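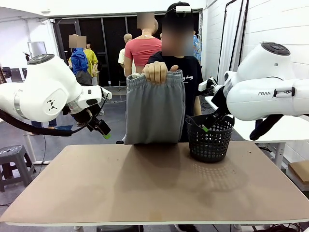
Open Day at the Trotano Mill

The Trotano mill opens its doors to the public once a year, and once a year I tell myself I'll get there before the doughnuts run out. This June 2025 visit was my third attempt. The doughnuts were gone by the time I found parking.

Trotano knits jersey and fleece, the stuff of T-shirts and sweatpants, in a brick building by the river that smells of machine oil and warm lint. Admission is $2, which gets you a paper wristband and a pair of foam earplugs. Use the earplugs. I saved mine for later and spent the knitting hall nodding politely at a guide I couldn't hear.

Things improved in the dye house, where Obadia Muli has mixed color for 17 years. He passed around 12 swatches of what I would have called gray. They have names, all of them better than gray, and he got visibly pained when a man behind me called one of them "sort of beige."

Then came the brushing machines, which scratch the inside of the fleece until it goes soft. Romain Tanguy ran that stop and let the kids feel the cloth before and after. My own sweatpants at home are firmly in the "before" camp again, thanks to my dryer.

The tour ends, as tours do, in the outlet store. I had planned to buy nothing and came out with two hooded sweatshirts and a bag of fabric ends I have no use for. The line for the register was longer than the one for the tour.

Parking is in the Boyer Street lot. The cafe takes cash only, and the doughnuts go on sale when the gates open.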